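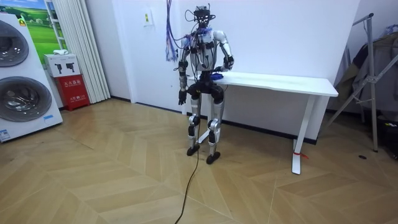 Six Meters Is Plenty, They Said

Sep 16, 2022

I bought a wing. Everyone at the lake already had one, and I have the willpower of a damp sock.

The one I settled on is the Skosix in the six-meter size, used, from a man in the Doltoneo parking lot who was very keen to get home. He swore he'd had it out twice. The leading edge has a patch on it the shape of Florida, so they must have been busy afternoons.

My board is the old Idine, 100 liters, which the forums say is right for my weight plus "a little for learning." I could use a little more for learning. In my first session I spent 52 minutes on my knees, drifting toward the reeds at the speed of a shopping cart, and then walked home along the shore with all of it under one arm. 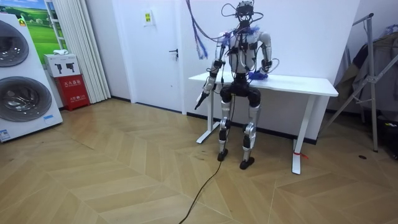 The second go went better. The wind was up to 31 kilometers an hour by lunch, the Tian foil finally did what it's supposed to, and I rose out of the water, said a word my mother wouldn't like, and fell off the back. I did that until my arms quit.

A few notes for anyone as late to the party as me: wear the helmet, put the leash on your waist, and pump the wing harder than feels polite. Mine was soft the whole first day and flapped like a tent.

I'm told the lake is rideable into December with a thick enough suit. Mine has a hole in the left knee. If anyone has a decent glue to recommend, the comments are open.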